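Jiston Workbench Top and Frame
September — by Noura Darwish

The Jiston is a rectangular bench for sorting, light assembly and small parts work. It has a light wood top on a black aluminum extrusion frame. Zallo builds the frame and Marar finishes the top, and the two ship together in one crate. You can order the bench as a set or buy the top alone if you already have a frame that fits.

The top is sanded on both faces and sealed with a clear coat. It has no drawers, no shelf and no raised lip, so parts can be slid straight off the side into a tray. The frame bolts together with a single size of hex key, packed in the crate. 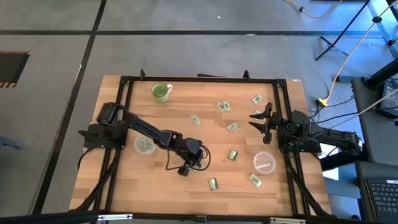
Sorting is the job most customers buy the bench for. Small parts need enough room to be spread out and picked up one at a time, and they need to show up well against the surface. The green cards laid across the wood are easy to find at a glance, and there is still space for two clear plastic bowls and a mug. We suggest clear bowls for this kind of work so you can check what is inside without lifting them. The diagonal braces sit under the top, clear of the work surface.

Surface and finish

The clear coat is satin. It can be wiped with a damp cloth and a little dish soap. Do not use scouring pads, acetone or anything with bleach in it. Light scratches can be rubbed out with fine sandpaper and touched up with the repair oil, sold separately in a 60 ml bottle. Allow four hours before putting anything back on the surface.
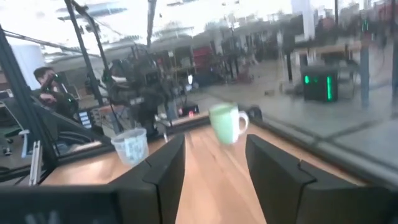

Customers often ask whether they can keep a drink on the bench. You can, but we would keep it toward one end and away from paper parts. A mug with a proper handle, like the mint-green one near the far end of this top, is easier to move than a tumbler when you need the space. Cold drinks should go on a coaster. Water left standing overnight can mark the coat, and the warranty does not cover rings or stains.

What comes in the crate

One wood top
One frame, in sections, with legs and diagonal braces
Hex key and bolts
4 leveling feet
Assembly sheet

Bowls, tubs and mugs are not included. The Bumance range has clear tubs that suit the bench, listed under item 474. Assembly takes two people. Set the top face down on a blanket, fit the frame to it, then turn the whole bench over together. Check that it sits level before tightening the last bolts — an uneven floor will pull the braces out of line.

Placing the bench

The satin coat cuts glare but does not remove it. Near a window, or under bright ceiling lights, you will still get streaks of light on the surface at a low angle. If that bothers you, turn the bench so the window is to one side and sit with your back to the strongest lamp.
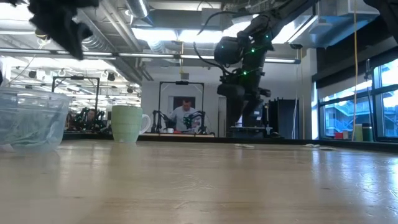 Wood top at low angle, with clear plastic tub and ribbed mint-green mug.

The bench carries a 2 year warranty on the frame and the top. Replacement bolts and feet are free during that time. Send us a note with your order number and the part you need.

Contact: Jiston Sales Desk | Copyright Jiston, all rights reserved | Back to top
Last updated: September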